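March 26, 2020

Day whatever of being home. Kids asleep, dishes not done, so — cider. Been meaning to write this one up since October and never did.

Bottle is the Skurnarach dry, from Rampersad Cider. 750 ml, cork and cage, paper label that came off in my hand in the ice bucket. Ramiro Valcárcel brought two back for me from the orchard store and I drank the first one way too fast at a cookout and remember nothing useful about it. Good, I think I said. Great review.

So second bottle, paying attention this time.

Pour is pale gold, a little hazy. Big fizz then it settles down fast. Smell is apple skin, wet hay, something like the inside of a lemon. Bit of barn. Not a lot of barn. My wife says "shoes" and left the room, so your milage may vary.

Taste — dry. Really dry. First sip I thought it was thin and by the third I'd changed my mind completely. There's a tannin thing that comes in late, like strong tea, and it sticks to the sides of your tongue. Very little sweetness anywhere. If you're coming from the six pack stuff at the gas station this is going to be a shock. Start with their other one, Tusus, which is softer and a bit pear-ish and which I finished on a Tuesday with a bowl of popcorn and no notes at all.

Batch size on the back label says 1372 bottles. Mine is number 200, written in pen. I like that. No idea if it means anything.

Food. Had it with a grilled cheese, sharp cheddar, too much mustard. Perfect. Tried it again with the leftover chili and that was a mistake, the heat kills all the apple and you're left with fizzy tea. Pork chops would be the obvious thing. Or just potato chips, plain salted, the thick kind. Want to try it with a roast chicken but there was no chicken at the store this week. There was no anything at the store this week.

Price, since somebody always asks. Ramiro paid 12 a bottle at the orchard. I've seen it for more in the city but that store is closed right now so who knows. Rampersad are supposed to be doing curbside, call first, don't just show up. I called Monday and got a busy signal twice and then a very nice woman who was clearly doing four jobs.

Also got a can of the Sisari in the fridge, which is the hopped one. Not opening it tonight. I've been burned by hopped cider before — had one that tasted like somebody dropped a pine air freshener in a juice box. But people I trust like this one so I'll give it a fair shot.

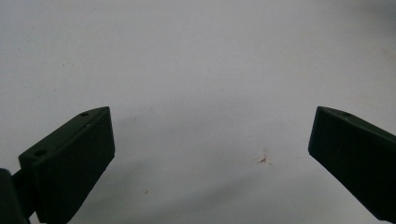

Does a dry cider like this keep once it's open?

About a day in the fridge with a proper stopper in it, and the second night it'll be flatter and a little sharper. Still fine to drink. After that I'd cook with it, onions and sausages, lid off, let it go down.

Anyway I left a third of the bottle for tomorrow and then went back and drank it. Would buy again. Would buy two so I dont have to ration. The Tusus I'd get for company, this one I'd hide behind the milk.

Sisari next, if I can stay awake past nine.

12 comments
Share this post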